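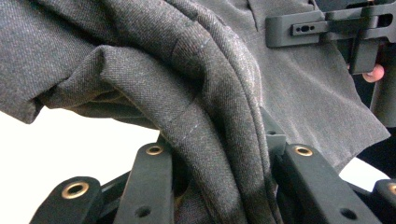
PART TWO: RUNNING THE WORKROOM

Chapter 4
Taking In Work

Key terms: ticket, promise date, fitting, standing time, rush charge

Most alteration shops that lose money lose it at the front counter. The sewing may be good and the prices fair, but the job was written down badly, or promised for a day when there was no room for it. Part One dealt with hand and machine work. In this chapter we turn to what happens between the moment a customer walks in and the moment a garment reaches the bench.

We will follow one shop through the chapter. Harnix Alterations is a two-room business in the town of Toston, owned by Qiuyue Tan. She employs two people, Tymofii Yurchenko at the bench and Jingyi Lü at the counter. Most of their trade is pants hems, jacket sleeves and zippers, with a wedding season that runs into August.

The ticket

A ticket is the written record of a job. It belongs to the garment and stays with it until pickup. At the least, a ticket should carry the customer's name and phone number, the garment and its color, the work agreed on, the price, and the promise date. Many shops add the initials of the person who did the pinning.

The work agreed on should be written as an instruction that another person could follow. "Shorten sleeves" is not enough. "Shorten both sleeves 1/2 in. from cuff, keep buttons working" can be carried out by someone who never met the customer. When Lü was hired, Tan had her read each ticket aloud to Yurchenko for the first month. If he had to ask a question, the ticket was rewritten.

Existing damage is also written on the ticket, and the customer is shown the line before leaving. Moth holes, shine, loose linings and old stains all count. A shop that skips this step will sooner or later pay for a stain it did not make.

Standing time

A plain pants hem takes Yurchenko less than half an hour. The customer may still wait a week for it. The difference between the two is called standing time, meaning the hours or days a garment spends in the shop with no one working on it. Standing time has several causes: other jobs are ahead of it, the matching thread has run out, the customer has not come back for a fitting, or the garment was put down in a place where no one looked.
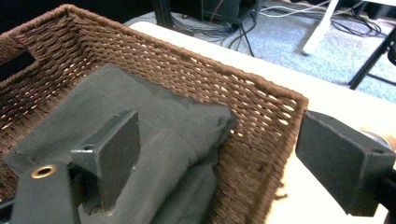 Only the first of these is a sign of a busy shop. The others can be reduced by sorting work as it arrives. At Harnix, each job goes into one of 4 groups: ready to sew, waiting for a fitting, waiting for supplies, and finished. A job changes groups only when its ticket is marked. Tan checks the two waiting groups every Friday and calls any customer whose fitting is overdue.

Setting a promise date

New owners tend to promise the date the customer wants. A better method starts from the hours available. Suppose the bench can give 60 hours of sewing a week, and 50 are already taken. The shop has 10 hours left to sell. A bridesmaid's dress needing 14 hours cannot be finished that week, and the promise date must fall in the next one.

Formal wear should be given a wider margin than everyday clothing, because a second fitting is common and a third is not rare. A rush charge may be added when a customer asks for an earlier date. The charge pays for overtime. It should not be used to move one customer ahead of another who has already been given a date.

Before you read on

1. Visit a local alteration or dry cleaning shop and ask to see a blank ticket. List the items it asks for, and note any that are missing from the list above.

2. Write an instruction for taking in the waist of a skirt. Give it to a classmate and ask what is unclear.

Section 4.1 begins with the first conversation at the counter.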